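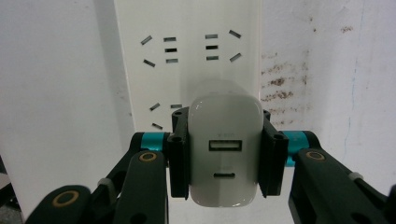
Charger blocks the socket next door

Print this page | E-mail this page

I have a power strip fixed upright to the wall and a plug-in USB charger, the chunky sort. Wherever I put it, it sulks across its neighbour. Is there a polite fix?
Oleksandra Moroz

Try the bottom socket first and turn the charger so the fat end hangs away from the others. Failing that, a short extension lead – mine came from the market in Gerkgate and has lasted 8 years.
Lina Sleiman

buy a smaller charger
Boutros

Or use both USB ports on that one and retire the other charger altogether. Check the rating on the strip before adding anything greedy.
Erine

Contact us | © Cluten Community Help | Back to top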